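Home | Issues | Authors | Submit a paper | Search

3. The odds-and-ends problem

I came to this subject through my mother's kitchen drawer, so forgive me if I get a bit carried away (Ewan Guthrie, who read an early draft, told me to cut the drawer completely, and I've ignored him). Every home we visited for the Trileck study had a place where unrelated small things ended up together. People called it the bits drawer, the man drawer, the glory hole, the tin. One woman in Eka Street called hers "the bank", and I loved that!

We logged 488 separate mentions of such places in our interviews, and the thing that struck me first was how well people knew what was in them. Ask someone where the spare fuse is and they'll go straight to it, muttering, and pull it out from under the string. Ask them to list the contents from the sofa, though, and they dry up after a handful of items. Rajitha Khondokar calls this "hand knowledge" and I've borrowed her term throughout, though she uses it more strictly than I do – she'd leave out anything a person could also name aloud.

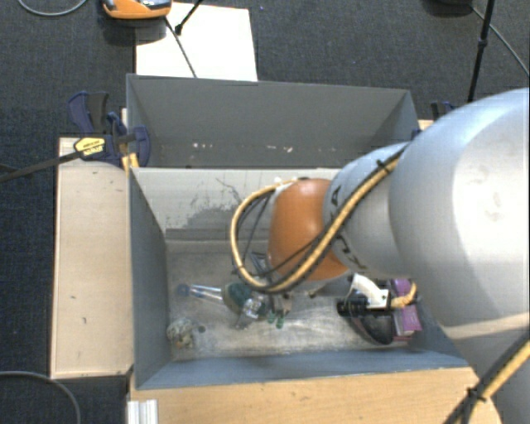 Figure 2. Mixed small objects in an open-topped grey bin, with a robot arm reaching over it.

Mixed storage gets a bad press in the older advice books. The household manuals I read from 1981 onwards nearly all tell you to sort by kind and label everything, and by 2000 they were telling you to buy dividers as well. Our families had tried it. Mr Sasaki still had his dividers, very neat, full of rubber bands, while the things he used every week lived in a biscuit tin by the back door.

I asked him why he hadn't moved them across. He said he'd only have to learn it all again. I heard much the same from younger people in shared flats, which I hadn't expected, and there the tin had a second job: it was where you put a thing when you didn't know which flatmate it belonged to. I come back to ownership in section 4.

Contact the editors | © Tevik Papers in Everyday Life | Back to top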